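March 17, 2018
By Ghazala Jadoon, Equipment Support

Ticket 1130: Hand-held gripper does not report full opening

The Elloveck site reported that one hand-held gripper was returning an incorrect width value. With the jaws fully open, the log continued to show a gap of 60 millimeters. Recordings made with the unit were rejected by the Pradley software at import. The operator restarted the unit twice and the fault remained.

The unit was withdrawn from use pending inspection. Staff were instructed not to adjust the finger screws before the width check had been repeated at the bench.

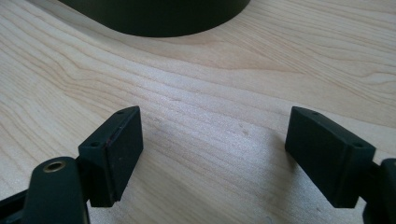 TAMVILLE, March. The check was carried out on a wooden tabletop with the fingers apart and nothing between them. Both pads moved freely by hand and no binding was felt over the full travel. The reported value stayed fixed through 19 of 200 cycles, all of them following a quick release of the trigger.

Parveen Gondal compared the stored calibration with the service record and found that the file belonged to an earlier set of fingers. The correct file was loaded and a second run of 200 cycles was completed without a fixed reading.

Status: open. The unit may be returned to Elloveck for limited use. Recordings rejected before the correction should be retained and must not be edited by site staff. Chaudhry has been asked to advise whether the import check can display the calibration file name. A reply is expected in April.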